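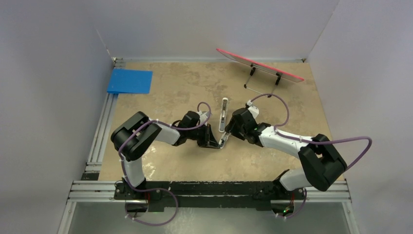 Bring Back the Evening Class

I have signed up for bookbinding. Before that it was Portuguese, and before that a term of upholstery that left me with one very sturdy footstool and a scar on my thumb. I love evening classes, I will talk about them to anyone who stands still, and I think every town should have far more of them than it does.

Mine are in Gorningate, on the second floor of the old Khasawneh building, where the radiators clank and the parking is terrible. The fall program lists 40 courses. When I moved here it was a folded sheet you picked up at the library, and I still have one from that first December (calligraphy, car repair, beginning cello). My upholstery teacher was Dehua Yu, who could strip a chair in the time it took me to find my pliers and who never once made me feel slow.

What I love most is being bad at something in company. At work I'm supposed to know things. In Portuguese I was a grown man who couldn't order soup, sitting next to a retired dentist who couldn't either, and we laughed until we had to leave the room! You can learn verbs from a video, sure, and I've done it. But a video doesn't care if you skip week six. The dentist did. She called me.

People tell me adults are too busy. Some are, and a parent working nights needs child care and a later bus before they need a course in watercolors. So put the classes near the bus line and let kids do homework in the next room. Stesside has done this for a couple of years now, and Jad Smadi, who teaches bread there, had to turn people away last spring. That's a town with no movie theater and one traffic light.

Then there's the money. Gorningate spends roughly $1,635 to run a ten-week course, teacher included. Spread that over a full room and it looks like a bargain to me, even before you add up the footstools. I'd happily pay a few dollars more in tax for it, and I'd like to see the fee dropped completely for anyone taking a first class.

Bookbinding starts after Labor Day. I've already bought the bone folder and I've been creasing the junk mail.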